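Newsletter of the Begay County Military Records Group
Records and Research: Working with Muster Rolls and Service Numbers

Several members have written in with the same problem. They have a name from a roll of honor or a town memorial, they have found two or three service entries that could match, and they cannot tell which entry belongs to their man. The notes below set out the method used at the records desk. They apply to infantry units raised before 1920 and should not be used for naval or air service records, where numbering followed other rules.

Start with the number, not the name. Names were written down by clerks from speech, and spelling varies from one document to the next within the same file. A service number was copied from paper to paper and is the more stable item. Errors do occur, most often a 1 read as a 7 or a 3 as an 8, but they can be tested against the numbers on either side.

Numbers were issued in blocks. A man who enlisted at a given depot in a given week will have a number close to those of the men who stood in line with him. If the attestation paper for your man is lost, look for the surviving papers of his neighbors in the sequence. Their enlistment dates will usually place his within a few days. This is the closest thing to a date of enlistment that can be had for a lost file, and it should be recorded as an estimate.

Renumbering causes most of the trouble. When a unit was reorganized, its men could be given new numbers, and the old number was sometimes struck through and sometimes left off. A man may therefore appear twice in an index under two numbers. Before treating these as two men, check the rank, the company letter and the next of kin. If all of them agree, enter both numbers on one card with the earlier number first.

Transfers need similar care. A man who moved between battalions of the same regiment often kept his number. A man who moved to another regiment normally did not. The medal roll will generally list the units in order of service, and the last unit shown is the one he was serving with at discharge or death. The unit stamped on a medal may be the first one only. Families who hold a medal often search under that unit alone and miss the later part of the record.

The Closerach rolls. Work on the Closerach muster rolls has moved forward since the last issue. Box 35 has been opened and sorted. It holds pay lists, a partial sick book, and a bundle of leave passes that had been filed with canteen receipts. The pay lists have been indexed to number 599, where the run breaks off. The following sheets are missing from the box and may have been bound with another company's returns. Members who come across a loose pay sheet with a ruled left margin and a clerk's check mark in green should note the shelf reference and send it in.

The sick book is in poor condition. Pages are being copied before any further handling, and requests to see the original will be refused until that is done. The entries give surname, number, complaint and disposal. "Disposal" here means where the man was sent, such as back to duty, to light duty or to a hospital. A reader last year took it to mean burial and wrote to a family on that basis. Please read the column headings against the key inside the front cover.

Transcription rules. Copy what is written. Do not correct a spelling, expand a rank or fill in a first name from another source in the same field. Use square brackets for anything added and a question mark inside the brackets for a doubtful reading. Where a word cannot be read, enter [illegible] and leave it. Dates go in as written, followed by the standard form in brackets. Day and month order varied between clerks, and where both readings are possible, give both.

Abbreviations are a regular source of error. "Dis." may stand for discharged, dispensary or district. "Att." may stand for attached or attested. A reading should be supported by at least 2 other uses by the same clerk before it is expanded in the notes column. Kanchan Dubey has drawn up a table of clerks' hands for the Closerach rolls, with a sample of the capitals used by each. It is kept at the desk and can be copied on request.

Index software. The index has been moved from the old card program to Brimach. Records entered before the change have been carried over, but the notes field was cut short in any record where it ran past the old limit. If you entered long notes, compare your paper sheets with the screen and re-enter what is missing. Searches in Brimach are exact unless the wildcard is used. Put an asterisk after the first three or four letters of a surname to pick up variant spellings.

Inquiries. When writing to the desk, give the full name, any number or unit known, place of birth, and where you found each item. A copy of a photograph is useful if it shows a cap badge, a shoulder title or sleeve insignia. Send copies only. Please limit each letter to 5 names. Replies are sent in order of receipt, and those that depend on the sick book will be held over until copying is finished.

Next meeting. Members will meet in November in the upper room of the Vedance library at 7 p.m. The subject is pension cards and how they differ from pension ledgers. Bring a problem card if you have one. Tea and baked goods from 6:30. 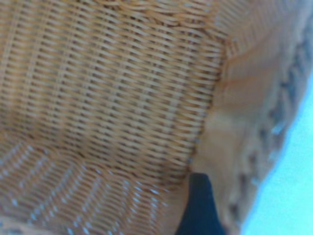
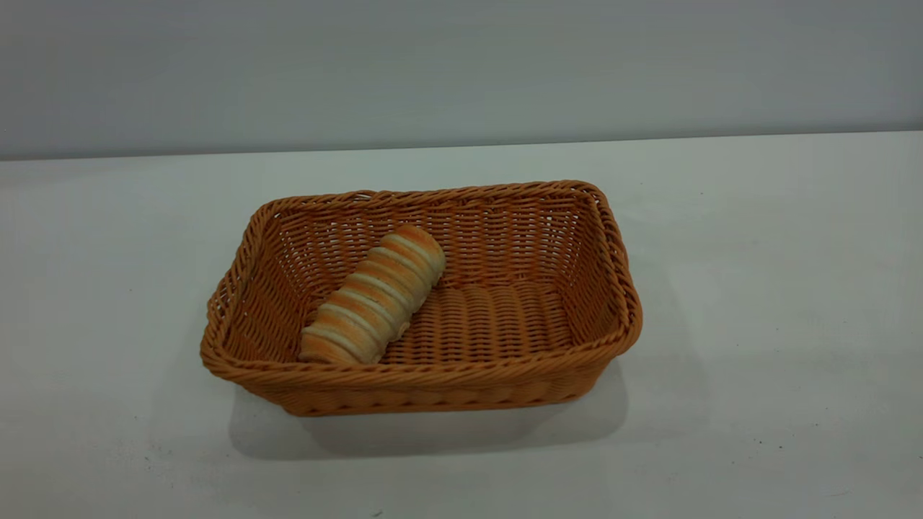
Emmett Mbeki writes: On the point about renumbering, I would add a caution on next of kin. I had two entries with the same rank, company and mother's name, and put them on one card. They were brothers. The first names were given as initials only, both J., and the ages were a year apart, which I had put down to a clerk's error. The home address matched too, of course. What separated them was the pay list, where both men signed on the same day in different hands. I would ask that signatures be added to the list of checks where any survive. I have split the card and marked both halves.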